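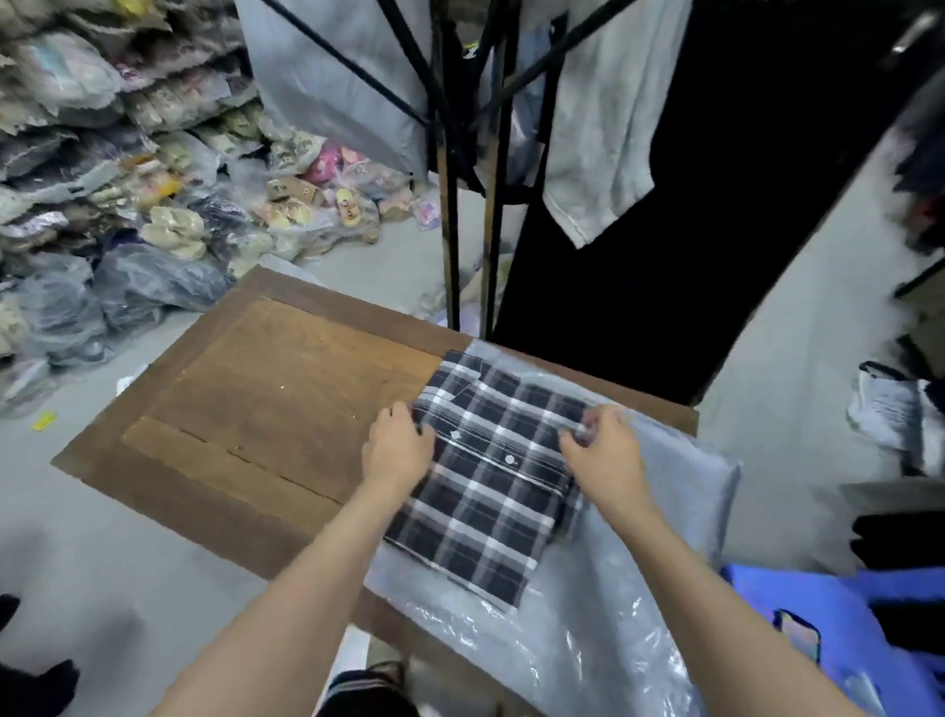
Figure 5.1 Bagging a folded check shirt at the table

Chapter 5
Folding and Packing

I learnt to fold shirts in the back room of a little shop called Ovach, one very busy December, and I was hopeless at it! My collars flopped, my sleeves crept out, and Hye-jin Kang (who ran the packing table and missed nothing) handed most of them straight back to me. I still hear her voice whenever I do the laundry.

So this chapter is about the bit between ironing and posting. We'll start with the flat fold, front up and collar lying down, and then get the shirt into a clear bag without undoing all your good work – harder than it sounds, as plastic slides about. Checks are lovely to practise on, by the way, because the lines tell you straight away when you've gone crooked.

Before you read on, fetch 2 shirts of your own, one soft and one crisp, and clear a table. Fold both however you normally would and leave them there. We'll come back to them in Section 5.2.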